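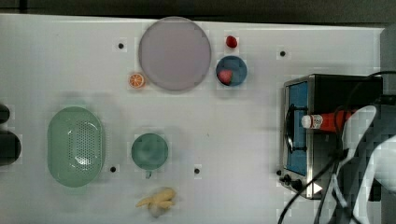 Setting up a play kitchen table for little ones

I've been putting out a pretend kitchen for my niece's two kids for years now, and people keep asking how I get them to stay with it longer than it takes to dump everything on the floor! So I finally wrote it down.

Start with a bare tabletop, wiped clean. A light one is nice if you have it, as the colors stand out so well. Put one big plate down first, toward the back, and leave it empty. Children want to be the ones who fill it.

Next come the things that hold other things – a small bowl, a cup with a handle, a colander. Spread them out so little hands can reach each one without knocking over the next. I like a colander with plenty of small holes, and mine gets more attention than any toy I ever paid good money for.

We use cookies to remember your preferences. Accept / Manage settings

Now the food, and please go easy here. An orange slice, a banana, and a couple of strawberries will do. Put one strawberry in the bowl and leave the other on the table beside it. My friend Heloísa Guerra taught me that trick when we ran the toddler mornings in Nalstead, and it works like an invitation (they nearly always move the second one in, or take the first one out and serve it to you).

Then sit down and order something. Ask for fruit on the big plate, or a cup of tea, and drink it slowly. When the pace drops, swap one food for another and keep the dishes the same.

To clean up, have them wash the fruit in the colander before it goes back in the box.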